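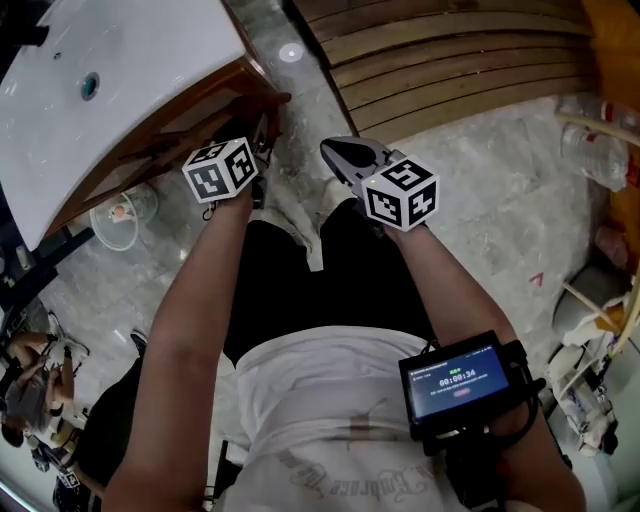

Grey marble floor, two handheld grippers.

Moving a small office off its old shared drive

Wednesday, June 24, 2026

I look after the computers at Bepari, a lettings office in Bostden. It is not my full job. I was hired to do the accounts, and the computers came to me because I sat nearest the cupboard where the server lives. We have 13 people, most of them part time, and until this spring all our files were on one shared drive that had been set up long before I arrived.

In January the drive filled up. People got an error when they tried to save, and a few of them started keeping documents on their desktops instead. By the time I heard about it there were three versions of the same tenancy agreement and two of them had gone out to tenants.

I cleared some space by deleting old scans, which bought us a few weeks. After that we had to choose between a bigger disk and moving the lot to an online service. We picked Jernis, mainly on price. It came to 175 pounds a month for all of us, and the phone support is open when we are.

The first thing I did was look at what was on the drive. I should have allowed more time for this. There was a folder called New, a folder called New 2, and inside New 2 there was another one called Old. Permissions had been set person by person, so some folders could only be opened by someone who had left. I had to take ownership of those before I could even see what was in them. Most held holiday forms and a few menus for a Christmas lunch.

I wrote to everyone and asked them to mark anything they still needed. Six people replied. For the rest I went by the date the file was last opened and put anything older than the tax records we have to keep into an archive.

The copying took 12 days, running overnight. Jernis gives you a small program that does it, and it stops whenever it meets a file name it doesn't like. It doesn't like names that end in a space or a full stop, and we had a lot of both. Each morning I opened the log, renamed whatever it had stuck on and set it going again. I later found a setting that makes it skip those files and carry on. It is under Advanced, on the second tab, if you are doing the same.

The other trouble was Tultedetti, the program we use for rent statements. It keeps its templates on the shared drive and has the drive letter written into its settings, so when the letter went away it opened to a blank window with no message at all. The fix was to edit one line in a settings file on each computer. I did that after hours, going from desk to desk with the line on a sticky note. Two of the laptops were at people's homes and had to wait.

Since the move, the main complaint has been about speed. Opening a large spreadsheet is slower than it was, mostly first thing when everybody logs on together. I have set the bigger ones to stay on the local disk and that has helped. The search is much better than before — you can type part of an address and get the right property file, which never worked on the old drive.

I also turned on two-step sign-in while I was at it. I would do that separately another time. People had a new place for their files and a new way of logging in on the same morning, and I spent most of that day standing behind chairs.

The old server is still switched on in the cupboard, set to read only. I check its log every Friday to see if anyone has opened anything. Last week there was one entry, a scanned floor plan. I've copied it across, and I'll leave the machine running for another 6 weeks before I wipe the disks.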